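Ticket 793 – Turnout totals differ between results page and precinct export
Product: Kident results module
Opened by: Hauwa Nwankwo, Brolidlow elections office
Priority: high
Status: resolved

The public results page for the Brolidlow council election shows 32 more ballots cast than the sum of the precinct export. Candidate totals match in both places. Only the turnout line is off. We need this corrected before certification.

Aminu Fashola: Reproduced on the staging copy. The difference is confined to precinct 19. The export lists 73 provisional ballots there, and the page uses the same figure, so the provisional count is not the source. Checking the rejected ballot table next.

Second check: the page query counts every ballot record with a received stamp. The export query drops records with status REJ. Precinct 19 has 32 records with that status – all mail ballots with no signature on the envelope. 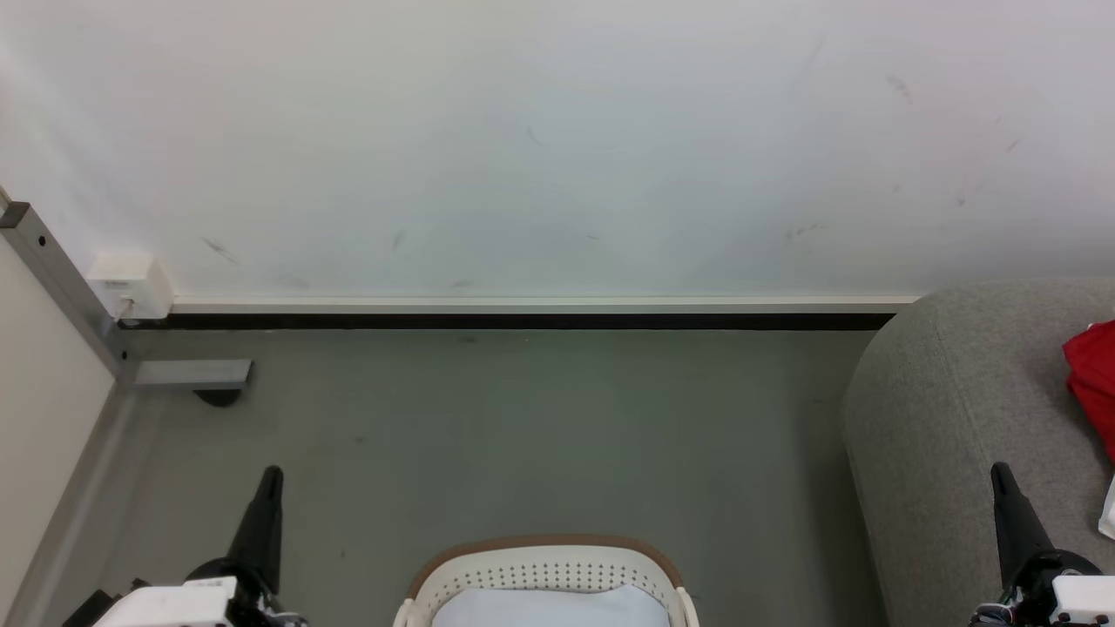

Hauwa Nwankwo: Rejected envelopes should not be in turnout at all. Our rule is that a ballot counts as cast only after the signature review accepts it. Why are the other precincts correct? They had rejections too.

Aminu Fashola: The other precincts were loaded through the batch tool, which clears the received stamp on rejection. Precinct 19 was keyed by hand, and the manual form leaves the stamp in place. Patched the page query to filter on status. Cache cleared, page and export now agree.

The manual form still needs a fix – moved to a separate ticket, assigned to Bayu Kusuma.

Closed March 2019.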